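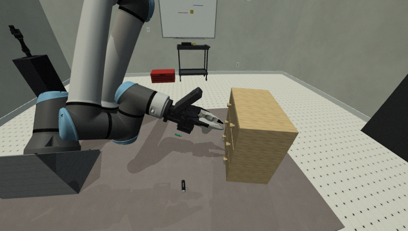
Hello, and thank you for trying the Athumani drawer pack! It's the second scene pack we've put out for the Kultex simulator, and this README should get you from the download to a moving arm without too much head-scratching. If you already own the first pack, you can skip down to "Loading" and be on your way.

## What you're buying

One workroom, fully furnished, with a robot arm and gripper at a table and a small wooden drawer unit for it to work on. The unit has six drawers in two columns of three, each with a round knob, and every one of them is a separate joint you can lock, stiffen or let slide freely (we had great fun with the stiff setting, and some grumbling too). A couple of small loose items come along for put-away tasks.

The license covers one lab or one company, with as many seats as you like. Recorded demonstrations come with it:

| Set | Episodes |
|---|---|
| Open one drawer | 2000 |
| Put item away | 1000 |

Both sets were recorded by Illia Maksymiv and Yevhen Moroz at Clestness, working the simulated arm by hand. They have quite different styles, and we kept both on purpose, so please don't be surprised if one episode dawdles and the next one hurries.

## Loading

Unzip the pack into your Kultex `scenes` folder, keeping the folder names as they are, and then run:

```
kultex load athumani_drawers
```

The first load is slow while the textures are prepared. After that it's much quicker, even on an older laptop.
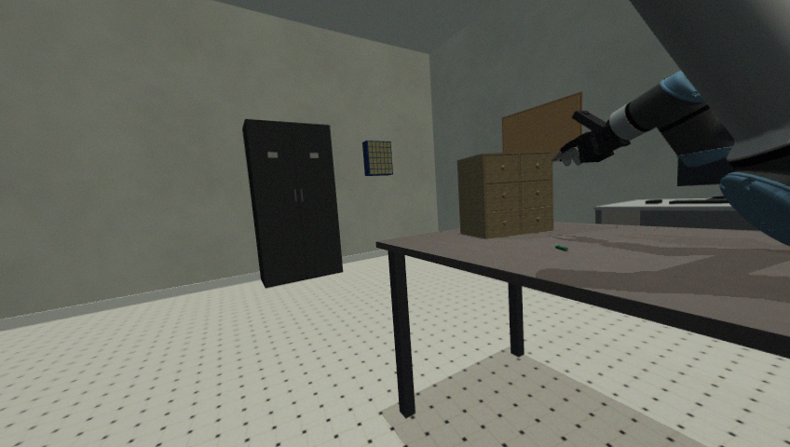 *The arm at the drawer unit, all drawers closed, with the little green item on the table.*

## Good to know

- Drawers are named by row and column, so `top_left` is what you'd expect when facing the knobs.
- Views can be switched while an episode plays. Please try your policy from more than one of them; ours did well from the side and then fell apart from behind the arm.
- Knob friction is set a bit high. Lower `knob_grip` if you'd like a more honest challenge.
- The Stonex exporter works, but it drops the shadows. We hope to have that mended by March.

## Changes

**6 Nov 2021**: version 4. Smoother drawer slides, and a fix for the bottom row sticking when two drawers were opened together.

Questions are always welcome, small ones included. Write to the support address in `CONTACT.txt` and either Illia or Yevhen will get back to you.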